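关于我们

您好，欢迎来到 Waswood 的网页。我们是一所小型的语言和生活学校，位置在 Grondudside，靠近旧码头，走路到公交终点站需要几分钟。学校教中文、英文和本地语言，也教一些和生活有关系的课，比如怎样看租房合同，怎样给孩子的老师写信，怎样在诊所说清楚自己哪里疼。这一页用中文写，是给中文读者看的。写这一页的人，中文不是母语，学了很多年，如果有的句子读起来有一点硬，请您原谅，也欢迎您写信告诉我们应该怎样改。

学校的开始

Waswood 开始的时候没有教室。最早的课是在一家面包店的楼上，晚上店里关门以后，我们借用那个房间，桌子是面包店的桌子，黑板是从一所关闭的小学买来的。冬天房间很暖和，因为楼下的烤炉白天一直开着，到晚上墙还是热的。夏天就不太好受，大家把窗户全部打开，读课文的声音街上也听得见。有几位学生就是这样来的，他们在街上听见了，上楼来问可不可以坐下。

后来面包店换了主人，我们搬到现在的房子。这个房子以前是一家卖绳子和帆布的商店，一楼很高，二楼很低，楼梯比较陡。我们把一楼分成三间教室和一个接待处，二楼是图书室和老师的办公室。地址是旧码头街119号，门是深绿色的，门铃在左边。如果门铃没有声音，请敲门，它在下雨天有时候不工作。

学校的名字常常有人问。Waswood 是这条街后面那片小树林的旧名字，现在树林已经很小，只剩下一排树和一条长椅，可是老地图上它还是很大的一片。我们选择这个名字的时候，想法很简单：本地人一听就知道在哪里，外地人不认识它，也能念出来。

我们怎样上课

一个班最多十二个人。这个数字我们讨论过很多次，人太少，练习对话的时候总是跟同一个人说；人太多，害羞的学生可以一个晚上不开口。十二个人的时候，老师可以记住每一个人上个星期说错了什么，学生也互相认识。

每一门语言课分成四个级别。第一级不要求任何基础，不认识字母或者汉字也没有关系。第四级的学生可以看报纸，可以在会议上发表意见，可以跟房东争论而不生气。从一个级别到下一个级别，我们没有考试，老师和学生一起谈半个小时，然后一起决定。如果学生觉得还没有准备好，可以把同一个级别再读一遍，第二遍只需要付一半的学费。

课文大部分是我们自己写的。市场上的课本很多，质量也好，但是里面的人总是去机场，总是住酒店，总是介绍自己的爱好。我们的学生需要的是另外一些句子：洗衣机不转了，谁来修；孩子今天发烧，不能去学校；这张账单上为什么有两次邮费。所以老师们把学生带来的真实问题记下来，改成课文，每年换一部分。第二级的课本现在有一课专门讲垃圾分类，是学生要求得最多的一课，因为 Grondudside 的规定跟别的地方很不一样，连我们自己也要常常去查。
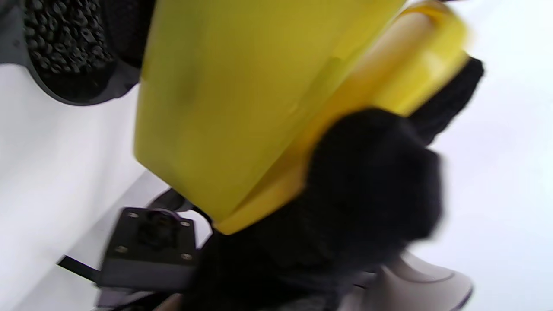 发音课是单独的，每个星期一次，每次50分钟，所有级别的学生都可以参加。我们发现，成年人学发音最大的困难是不好意思，口腔和舌头其实都没有问题。所以这门课的前十分钟总是一起大声读，谁也听不见谁的错误，然后才慢慢变成两个人一组，最后一个人读。有的学生到第三个月才愿意一个人读，这也完全可以。

写作课的规模比较小，只有第三级和第四级的学生可以报名。每位学生每个星期写一页纸，题目自己选。老师用铅笔改，不用红笔。改完以后学生重新抄写一遍，两份都放在自己的文件夹里。到了学期结束，我们选一些文章，印成一本小册子，放在图书室和镇上的几家咖啡馆里。如果作者不愿意写自己的名字，可以用笔名。

Mrema 课程

Mrema 是我们给家庭准备的课程，在下午四点开始。家长学语言，孩子在隔壁教室做作业或者听故事，最后二十分钟大家坐在一起，家长用当天学的句子跟孩子说话。孩子往往学得比较快，会纠正父母，父母开始的时候不太习惯，后来就习惯了。

参加 Mrema 的家庭来自很多地方，家里说的语言也不一样。我们不要求家长在家里改用本地语言。相反，我们希望每个家庭继续说自己的语言，在 Mrema 的课上，孩子也要用家里的语言讲一个故事给大家听，别人听不懂也没关系，老师会请家长帮忙翻译。好几位家长告诉我们，孩子在这以后愿意多说家里的话了，我们听了很高兴。

Mrema 的学费是一个家庭一起计算，不按人数。第二个孩子、第三个孩子来，都不加钱。祖父母也可以来，他们常常是最认真的学生，会提前到，坐在第一排，把笔记写得非常整齐。

图书室

图书室在二楼，现在有636本书，其中有一部分是双语的。书不算多，但是都有人看。我们不收已经没有人会借的旧百科全书，也不收缺页的书，除此以外，如果您家里有不需要的小说、儿童书或者词典，欢迎带来。请先写邮件告诉我们书名，这样可以避免同一本书有五份。

借书的办法还是用卡片。每本书的最后一页有一个纸袋，里面有一张卡，借的人写上自己的名字和月份，把卡放进门口的木盒子。有人建议我们换成电脑系统，我们考虑过，最后决定保留卡片，学生喜欢看以前谁借过这本书，有时候两个人就这样开始谈话了。书可以借一个月，要延长的话说一声就可以。

图书室在上课前一个小时开门，最后一节课结束以后关门。不是学校的学生也可以进来看书，但是不能借走。房间里可以小声说话，可以喝水，请不要吃热的食物，因为窗户比较小，味道很久都散不出去。

Clotomon 出版的小书

从图书室慢慢长出来另外一件事情，就是 Clotomon。它是学校自己的小出版物的名字，开始只有写作课的小册子，现在还有一本给新来的居民的生活手册，和一本双语的菜谱。生活手册第一次印了600本，在一个冬天里全部发完，后来又重新改过。里面写怎样登记地址，怎样申请图书卡，什么时候可以把旧家具放在路边，公交车的月票在哪里买比较方便。手册不收费，在接待处可以拿。

菜谱是要收费的，收到的钱用来付下一次的印刷费。每一道菜都由提供的家庭自己写，我们只改错字，不改说法，所以书里会有“盐放到你觉得够”这样的句子。有的读者写信来问到底是多少克，我们转给作者，作者回答说，要尝。

我们的老师

老师一共有九位，有的从学校开始的时候就在，有的是最近才来的。一半以上的老师自己也是在成年以后才学本地语言的，他们记得第一年去邮局的感觉，也记得电话响的时候不敢接。我们认为这个经验对教学有很大的帮助。新老师来了以后，先在别人的课上坐一个月，然后跟另一位老师一起教，再以后才单独上课。

每个月老师们开一次会，一起看学生的作业，讨论什么地方大家都不明白。会上也常常有不同的意见。比如词典的问题：有的老师允许上课用手机查词，有的老师不允许，到今天也没有统一，所以请您上第一节课的时候问一下自己的老师。

我们请老师在课上只用所教的语言，从第一天就这样。第一个星期会比较累，老师用手势、图画和实物，学生猜。如果有关于学费或者请假的重要事情，可以在课后用别的语言说，接待处的同事能说四种语言，中文也可以，不过请说得慢一点。

学费和报名

一年有三个学期，分别在一月、四月和九月开始。报名可以在接待处，也可以写邮件。第一次来的时候请带一个可以证明姓名的文件，不需要照片，也不需要以前的毕业证书。我们会跟您谈十五分钟，看看哪个级别合适。如果上了两次课以后觉得太容易或者太难，可以换班，不用另外付钱。

学费可以一次付清，也可以分成三次。收入有困难的学生可以申请减少学费，申请表只有一页，接待处的同事可以帮您填。我们不公开谁申请过，老师也不知道。

如果要退课，请在学期的前两个星期里告诉我们，剩下的学费会退还。超过两个星期，学费可以留到下一个学期用。生病或者家里有事的时候，请打电话或者发短信，老师会把当天的练习留在接待处给您。

怎样找到我们

从火车站坐公交车，到终点站下车，往河的方向走，经过一家自行车店和一家药店，就是旧码头街。学校在街的右边。自己骑车来的学生可以把车放在后院，从旁边的小门进去，晚上请推着车走，院子里的灯不太亮。开车来的话，街上停车的地方很少，请停在码头的停车场。

一楼的教室轮椅可以进去，二楼目前还不可以。需要图书室的书的人，请告诉接待处，我们把书拿下来给您。想请老师到楼下见面，也是一样。

接待处下午两点开门，晚上八点关门，八月整个月休息。八月里写来的邮件我们九月初会一起回答，请耐心等一等。其他时间一般两三天内会有回信。您可以用中文写，用简体字或者繁体字都可以。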